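Renting an arm by the month

I have now spent a month with the Hosora bench service and I promised several of you a proper write-up, so put the kettle on.

For those who missed the earlier post: Hosora will rent you a robot arm with a gripper, a small camera at the wrist and a login to their planning software. It costs £198 a month. The arm comes on a pallet, someone comes with it to bolt it down, and then you are left alone with a black metal pincer and a PDF. I took the one-month trial in November, which is a good month for staying indoors and being shown up by machinery.

My man for the bolting down was Arben Berisha, who was in and out in the time it took me to find the biscuits. He asked what I wanted it to do. I said I wanted it to handle computer parts, putting small things into slots and taking them out again. He looked at the arm, then at me, and said "start with big things". I did not start with big things.

The set-up software is called Ekwueme and I have mixed feelings about it. The good bit is teaching by hand. You hold the arm, move it where you want it, press the button, move it again. My first sequence had 17 points in it and the arm went through every one of them in order, very slowly, like somebody's uncle parking a caravan. The bad bit is everything with a menu. There are two different things called Home. One of them sends the arm to its resting position and the other takes you back to the front page, and I will let you guess how I learned which was which.

Support is by email and by telephone. Email got me Ludivine Picard, who replied inside the hour and once sent me a drawing she had done herself with arrows on it. The telephone got me a recording about how much they value me. Use the email.

The gripper is the best part of the package. The fingers come to a narrow tip, so you can get in among things standing close together, and the grip force goes down low enough that I trusted it with a strip of thin stock after an evening of fiddling. The default force is far too keen. Turn it down before you do anything you care about. I put a cereal box in first and it came out with a waist.

The wrist camera is fine. It is a small camera on a wrist, so the gripper takes up a good chunk of every picture and you get used to peering round it. It doesn't like shiny metal much and I had to move my lamp twice. These are two of its own views, a strip at one of the slot holders and then the fingers down by a Dell motherboard:
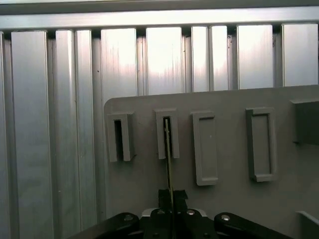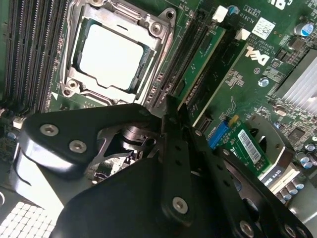 What I'd pay more for is a decent way of telling it that a slot is a slot. As things stand you teach the exact spot, and if the holder shifts by a hair you teach the exact spot again. Doğukan Aksoy, who rents the same kit over in Plurnstead, swears by drilling everything down and never touching it. I like to move my bench about. This may be a me problem.

On money. If you bought something similar you'd be looking at £4,000 before you had plugged it in, or that was the cheapest quote I could get anyone to put in writing. There is a £500 deposit on the rental, which you get back if the arm goes home in the state it arrived in. Scratches on the base count. Read page three. I put an old bath mat under mine and felt very clever until Ludivine pointed out that the vibration settings assume you haven't done that.

Noise: a low whirr, and a click when the fingers close. I had it running at six in the morning and heard no complaints through the wall, though the wall is the one I share with the garage.

Would I keep it? I have asked for another two months, so yes, grumbling. If you have a proper job for it with parts that turn up in the same place every time, I think you'd be happy inside a week. If you're like me and mostly want to see whether it can, budget for more evenings than you'd planned and buy a second lamp.

The Vurkthorpe group have asked to come and have a look. Fine by me, but bring your own mugs, I've only got the three.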